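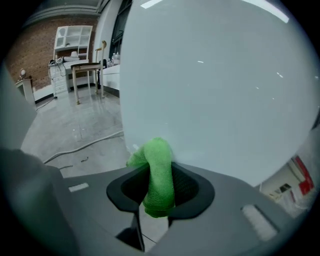
A hand-held gripper with a green fabric piece in the cup on its housing and a balloon directly above.

The Checklist Before the Recording
Hand-held grippers have made manipulation data cheap to collect. The rules for collecting it are still being written, mostly by the people who have had to throw data away.

The first version of the Skistton collection rules ran to two pages and dealt almost entirely with batteries. The current version has 27 numbered clauses, and the word "battery" appears in two of them. The rest cover things that were once left to the judgment of the operator: how long to hold still at the start of a recording, what to do after a dropped object, when a marker has to be replaced, and who may declare a recording unusable.

Skistton runs its collection in furnished rooms, with operators who carry a gripper in each hand and perform household and workshop tasks at normal speed. The recordings go to Wukel, which trains control policies on them. For the first few months there was no written agreement between the two on what a good recording was. Skistton counted a recording as good if the task had been completed. Wukel counted it as good if the position of both grippers could be recovered from start to finish. These are different tests, and a large share of the early material passed one and failed the other.

The dispute was settled with a joint document known in both offices as the Onu rules, after the project under which it was drafted. It is not a standard in the formal sense. No outside body has reviewed it, and it has no certification scheme. It has been copied by at least two other groups, in one case with the typing errors intact.

Clause 1 sets the unit of work. A session consists of no more than 400 recordings made with one pair of grippers in one room. If either gripper is exchanged, the session closes and a new one opens, even when the replacement is the same model with the same calibration date. Operators disliked this at first. It produces short sessions and additional paperwork. It also means that a fault found later in one gripper can be traced to a bounded set of files, and the rest can be released.

Clauses 2 through 9 concern the equipment. Each gripper is identified by a label fixed to the housing, and the label number is entered by hand at the start of the session and again at the end. The fingers are opened and closed fully 5 times before the first recording, with the readings checked against the limits on file. Markers are inspected for lifted corners, scratches and glare. A damaged marker is replaced, never patched, and the replacement is followed by a new calibration. Tape is permitted on the housing as long as it stays clear of the fingers, the lens and the marker face. 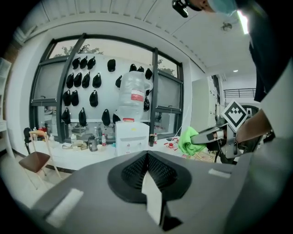 Clauses 10 through 16 concern the room, and they are where the Onu rules differ most from earlier lab practice. A robotics lab would normally clear the bench, cover the windows and fix the lighting. Under Onu, furniture and ordinary objects stay where they are. Windows may be left uncovered. The reasoning, set out in a note to clause 10, is that a policy trained only against bare walls tends to fail in an occupied room, and that clutter in the background is part of what is being recorded.

What the clauses do require is that the room remain the same for the length of a task. A chair may stand anywhere, but it may not be moved between the first and last attempt at the same task unless moving it is the task. Cables on the floor are allowed outside the walking path. Reflective and transparent objects are allowed, and are entered on the room sheet, as they can confuse position tracking when they fill much of the view. Light objects that drift or roll without being touched have their own line on the sheet.

The two-handed clauses, 17 through 21, were the hardest to agree on. Wukel wanted both grippers visible to each other at all times. Skistton replied that people do not work that way, and that an operator told to keep both hands in view begins to move like someone carrying a full tray. The compromise is a time limit. Either gripper may be out of the other's view during a recording, but a recording in which the separation lasts longer than the limit in the task sheet is flagged for review. Flagged recordings are kept. Deleting them at the point of collection is prohibited under clause 21, on the grounds that the operator cannot judge tracking quality from the floor.

Failed attempts are kept as well. An operator who drops an object picks it up and continues if it is within reach, or ends the recording if it is not. Restarting without ending the recording is the most common violation found at audit. It leaves a file containing two attempts and one label, and such a file is of little use to anyone.

The clauses on people are short. An operator works no more than 55 minutes before a break, and the break is taken with the grippers set down. Other people in the room must be told when recording is in progress and asked whether they agree to appear. Anyone may withdraw that agreement until the session is closed. Faces are obscured before the files leave the collection site, including reflections in glass where they can be identified.

Audits are carried out every Tuesday by Unitz, a small inspection firm whose earlier work was in warehouse scanning. The auditor draws a sample from the previous week, checks the labels against the session log, and replays each file from beginning to end. Unitz does not grade task performance. Its report has three outcomes — accept, hold and reject — and a session on hold stays out of training until the stated defect has been explained in writing.

A revision is due in August. The open items are mostly narrow: whether the hand-entered label number should be replaced by a scanned one, how to record a change in daylight during a long task, and whether the time limit on separated grippers should vary with the size of the object. Wukel has also asked for a clause on gloves. Skistton has asked for clause 1 to be relaxed when a gripper is removed only for charging, a request that was turned down at the last revision and has been resubmitted with the same wording.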